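How Many Times Do You Have to Fold the Same Shirt?

I have sat through three pitches since February that rested on one claim: give a learning system enough examples of people doing chores and it will do the chores. Every one of them had a chart. The line went up. When I asked what was in the examples, I got a number of hours.

Hours of what? A lot of it is cloth on a bed. Somebody takes a gripper by the handle, pinches a bit of fabric, pulls, lets go and starts over. It's slow work and it's hard on the wrist.

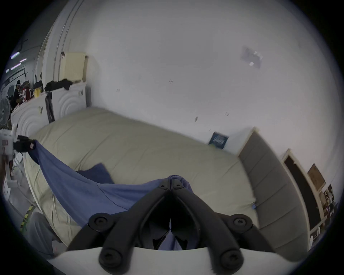

Blue cloth pulled tight across the mattress, with the jaws at one end and a clamp at the other.

My first complaint is sameness. Kohei Ishida, who ran collection at Sial for 14 months, told me his crew kept one bed and 15 pieces of laundry. They were proud of how tidy the files were. I'd call that a warning sign. My own bed has a dog on it half the time.

The second complaint is the hand. A person holding a gripper still has a person's judgment. You feel the cloth slip and you fix it before you've thought about it. The recording keeps the fix and loses the reason, and I have yet to hear a good answer to how a machine gets that back. 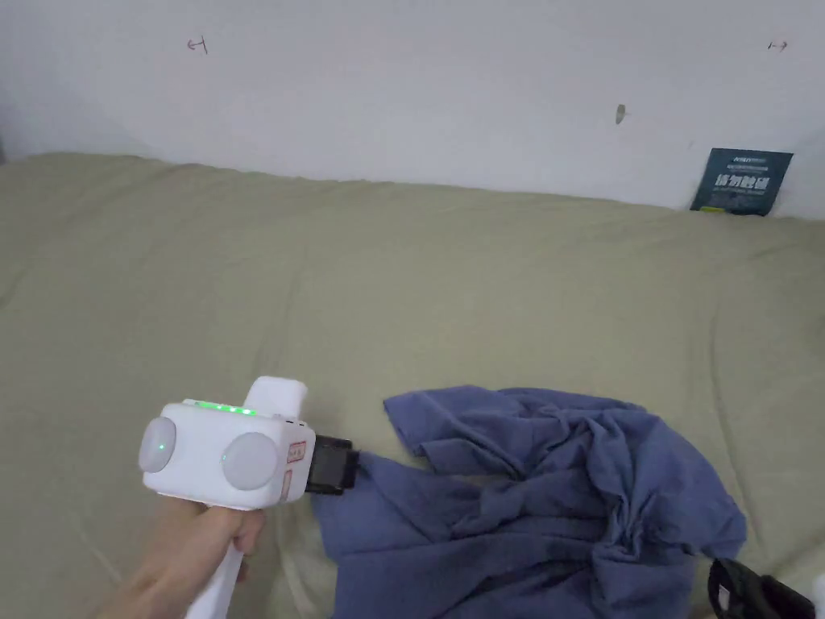

A hand on the white handle and the black jaw against the edge of the crumpled cloth.

Asuka Murakami, who trains operators in Flinddale, thinks I'm being unfair. More people, more rooms, she says, and the odd habits wash out. Maybe. But rooms cost money, and when budgets get tight people go back to the bed they already have. She didn't argue with that part.
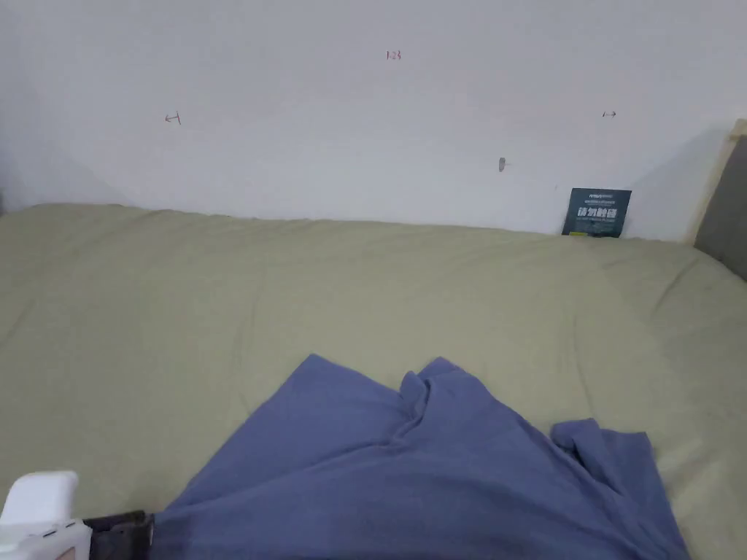 The garment partly spread on an olive-green sheet, with small arrow marks on the wall behind it.

I'm not against any of this. I would love to never fold another shirt. What I want is for companies to publish the dull stuff: how many beds, how many operators, how many tries got thrown out and who decided. Of the seven outfits I wrote to, Lernatach sent a full list. The others sent me the chart again.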